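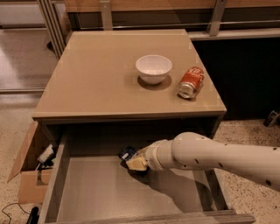
*Top drawer open, snack packet on the move*

**Kerstin Wikström** · January 22, 2024

1/ Snack corner day! I've been putting this one off since November and I'm so glad it's finally getting some love. One low beige cabinet, one lovely deep top drawer, and a box next to it that I'm not looking into until tomorrow.

2/ The white bowl stays on top, that's settled. It came from Kadberg, it cost me 70 kronor, and I'd happily eat every meal out of it. White on that tan top looks so good!

3/ Big question: do the little dark blue packets live in the drawer or next to the bowl? In the drawer they're tidy. On top I'd see them (and eat them, let's be fair).

4/ Red can on its side by the bowl. I rather like the splash of colour, but drinks are going on the shelf at the other end.

- 5/ Packet up on the left, bowl in the middle, can on the right, drawer pulled well out. I love having this much top to play with!

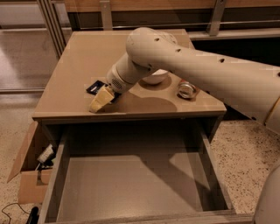
- 6/ Next up is sorting the drawer itself. I fancy 2 dividers, one for packets and one for napkins. If you've tried the Plidik ones, tell me everything, I'm all ears!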